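Tesska Strip Board, Light Wood
Bench and table boards from Wustlow
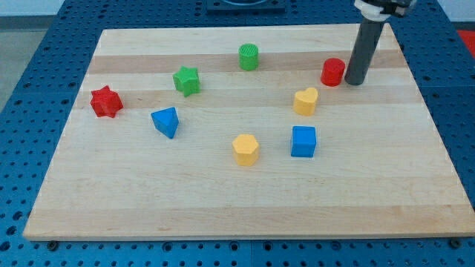

The Tesska is a flat rectangular work surface for small parts, sorting, model work and play blocks. It is sold as a board only, with no legs or frame, and goes on top of a table you already have. The wood runs in horizontal strips from one side to the other, and the strips vary in tone from pale cream to a warmer tan-yellow. Small colored blocks stand upright on it and are easy to pick out against the light wood. Every board is glued up from mixed strips, so the pattern on yours will differ from the one shown.

Sizes
Standard: 863 x 553 mm
Thickness: 20 mm
Custom widths can be cut on request. Allow extra time for these.

Surface
Boards leave the shop sanded and oiled. The oil is clear and does not change the color much. You can order the board unfinished if you want to apply your own oil or varnish. Please tell us when you order, as we can't strip a board once it has been oiled.

Fitting
On a plain tabletop, use the thin rubber pads that come in the box. If your table has a grid of holes, bolts placed along the edge of the board will help stop it from sliding. We don't supply bolts because hole sizes vary from one table maker to the next. Don't overtighten, and leave a small gap for the wood to move with the seasons.

Care
Wipe with a damp cloth and dry right away. Don't soak it or leave wet cups on it. Re-oil when the surface starts to look dull. Light scratches can be sanded out by hand, working along the strips.

Delivery and returns
Boards ship flat in a carton with corner guards. Standard size boards can be returned within 90 days if they have not been drilled or cut. Custom sizes are not returnable. Check the corners when the carton arrives and send us a photo of any damage before you fit the board.

Also in this range
Zupan edge rail
Irunby storage tray, small and large

Questions about custom sizes go to Vesela Jurić at the Wustlow workshop. The next batch of unfinished boards is due in April.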